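Re: [furkau-owners] rear rack / cargo box on the 4 seater, sagging

Malathi Kotian wrote:

> Hi all, new to the list. We bought a used Furkau four seater in February
> and the previous owner had put a cargo box on the back in place of the
> bag well. Bolt-on, I think a Wirnlow but the sticker is half gone. With
> nothing in it the box sits level. Put two bags of mulch in and the back
> edge drops enough to see from the driver's seat, and it squeaks over
> every bump.
>
> Questions:
> Is it the box or the springs?
> If it's springs do I go heavy duty or is there something in between? It
> is my mother-in-law's ride to the pool most days and I don't want it
> to beat her up.
> Also the charger clicks off early but maybe that's a separate email.
>
> Thanks, Malathi

Malathi, welcome. Typing this between things so excuse the mess.

First thing, it could be both. Look at the box before you spend money on springs. Park it flat, load the two bags, then get down at the side and look at the gap between the tire and the fender. Measure it loaded and unloaded, both sides. If the gap hardly changes but the box tips back, your springs are fine and the bracket is giving. If the whole back end squats, springs. If one side squats more than the other you have a cracked leaf or a shot bushing and you want to stop hauling mulch till it's fixed.

My bet is bracket. The Wirnlow boxes (if it is one) hang off two struts that go down to the bumper bolts, and the people who put them on used tend to reuse the old bag well hardware, wich is too short. Two threads showing past the nut is what you want. If the bolt end is flush with the nut or inside it, replace it. Grade 8, not whatever is in the coffee can. Lock washers too.

The squeak is nearly always where the strut meets the frame. Metal on metal, paint is gone, goes eek eek eek all the way down the road. Cut a piece of old inner tube and sandwich it in there. Mine has been quiet for years. Grease works for a week and then it's a paste of sand.

Part numbers, because somebody always asks. The strut kit I used was the Culance one, 634, comes with both sides and the long bolts. The box itself doesn't have to come all the way off. Loosen the front two, take out the rear two, prop the back up on a bucket or a block of wood and you can swap one strut at a time. Do NOT take both struts out at once, the box swings down and will take your shin with it. Ask me how I know.

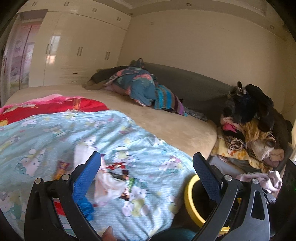
OK back. Springs.

If it does turn out to be the springs, there's three ways to go. Stock replacement leafs, which on a cart that old will feel like new but will sag again if you keep loading it. Heavy duty leafs, which hold the load great and ride like a lumber wagon with one person in it. Or helper springs / coil-over shocks, that only start doing much when there's weight on. For your mother in law I'd say the third one. We put the Mathew coil-overs on my brother's cart and empty it rides close to stock, and with a cooler and two kids on the back it doesn't bottom out at the speed humps anymore. They go in where the old shocks are, two bolts a side. Do both sides, never one.

Weight – people go nuts with these boxes. The sticker on mine says up to 1000 for the entire cart, and that is people AND cargo AND whatever else you bolted on. Not the box. The box on its own is way less, look for a plate riveted under the lip. So four adults plus mulch is not a thing. Two adults plus mulch fine. And wet mulch is a lot heavier than dry, if the bags sat out in the rain.

Also where you put it matters. Push the bags up against the seat back, not out by the tailgate. Anything past the axle is lifting your front wheels and you'll feel it in the steering, gets vague, especially going up a driveway. If the front feels light take something out.

While you're under there:

– check the bolts on the rear seat frame, same hardware problem
– leaf spring shackles, wiggle them, if they clunk do the bushings (cheap, annoying)
– tire pressure, both rears the same. Low tire looks just like a bad spring, wasted a whole afternoon on that once
– grab handle if you have one. Should not move at all

On the charger, yes make it a separate thread, there are people here who know batteries a lot better then me. But before you post, check the water and clean the terminals, it's the first thing they will ask. And say how old the batteries are. There's a date code stamped on the post or the top of the case, letter and a number.

If you can find the serial plate post that also. Mine's ending 2924 and it has the wider frame rails, the earlier ones are narrower and the 634 kit needs spacers on those. Culance will sell you the spacers but plain washers stacked up did the job for a guy at our course. Wouldn't stack more than three.

Anyway get the gap measurements and send them to the list, not just to me, I don't check this address much in the daytime. And a picture of the bracket from underneath with the bolts showing, if you can get one.

Gotta run, kid pickup.

P.S. anyone still have the wiring sheet for the rear turn signals? Mine got wet and I can't read the bottom half.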